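Vulham shop floor mtg, November, 2:00 pm. Notes A. Hollmann

**Chores: can the arm take any yet?**

- Sorting returns bin: no. Rolland wants it on the list anyway, revisit.
- Wiping benches: not before spring. Ikik quote covers the arm only, no wipe tool.
- Pick and place on the taped grid: closest thing we have. 94 percent is what Lavisach claims in thier brochure, we want our own number before anyone repeats it.

Long talk about soft items vs hard. Foam is easy to grab, says little about a wet rag or a box of screws.

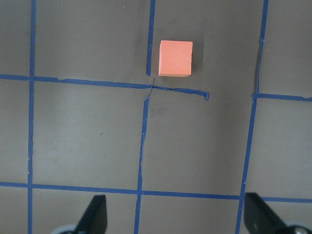

Agreed to stay on single objects until we get 20 clean runs in a row. Then 2 objects, then the parts trays. Folding shop towels came up again, parked.

Night shift asked if it will sweep. No. Brooms stay.

**To do**

- Annelore: log sheet, one line per run, misses included
- Lavisach call re: spare fingers, almost 4 weeks lead time so order now
- Re-read Ikik quote, service terms unclaer

Closed 2:40. Next one same room.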